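Getengate bench diary, 22 Mar 2019

Well, we had a bit of a week with the block-stacking arm! It kept stopping dead with a grip fault, always with the same little complaint, and Stela Avram (bless her patience) logged 19 of them before lunch.

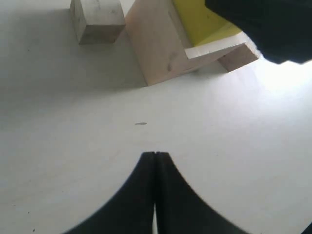

Wooden blocks, a bit of yellow, and the black fingers.

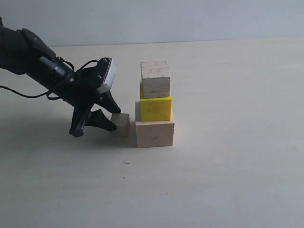

Jarmo found the trouble in the end -- a loose connector, of all things. We've swapped it and cut the speed for now, so please don't turn it back up until Stela says so.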